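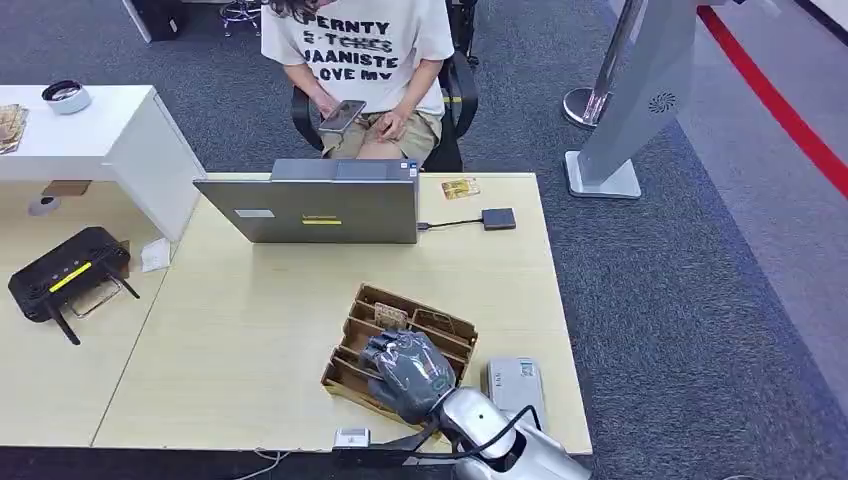
Início | Crónicas | Arquivo | Assinar

A música de espera, essa forma menor de cativeiro

Liguei para a Joltunier num sábado de manhã para cancelar um seguro de bagagem que não me lembrava de ter feito. Atendeu-me um piano. Era um piano otimista, de quem ainda não leu o contrato, e de vez em quando calava-se para eu pensar que vinha aí alguém. Vinha uma senhora gravada, a garantir que a minha chamada era muito importante. Depois voltava o piano.

Fiquei 14 minutos nisto. Deu para arrumar a gaveta dos talheres e para decorar a melodia, que desde então assobio no elevador, para desconforto dos vizinhos.

A Mahsa Bahrami, leitora desta newsletter desde os tempos em que éramos quatro, escreve-me a defender o silêncio. Diz que na Atlow não há música nenhuma e que uma pessoa, ao menos, ouve os próprios pensamentos. Experimentei. Ao segundo minuto já dizia "está lá?" para o vazio, num tom que não usava desde as chamadas de cabine. O silêncio é mais elegante, concedo, mas o piano prova que a linha não caiu.

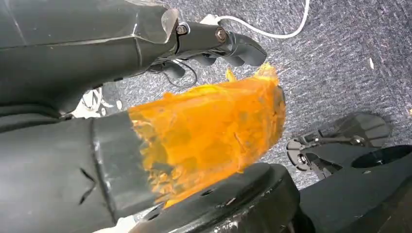 Cabos e uma mão robótica sobre a alcatifa cinzenta.

Há ainda a escola dos que preferem ser eles a receber a chamada. A Purside oferece essa modalidade: carrega-se no 4, desliga-se, e alguém telefona "assim que possível". O Kianoush Moradi carregou no 4 em junho. Telefonaram-lhe durante o jantar de anos da mãe, ele recusou a chamada por boa educação e perdeu o lugar na fila. Voltou ao princípio, com flauta de pã.

Quanto ao meu seguro, lá apareceu um rapaz simpatiquíssimo que me pediu o número de apólice. Eu não tinha o número de apólice - estava num e-mail, no outro computador, na outra casa. Ele pediu-me só um momento. Reconheci o piano logo na primeira nota.

Para a semana: as senhas da padaria Araújo e o cliente que insiste que só quer fazer uma pergunta.

172 partilhas | 14 comentários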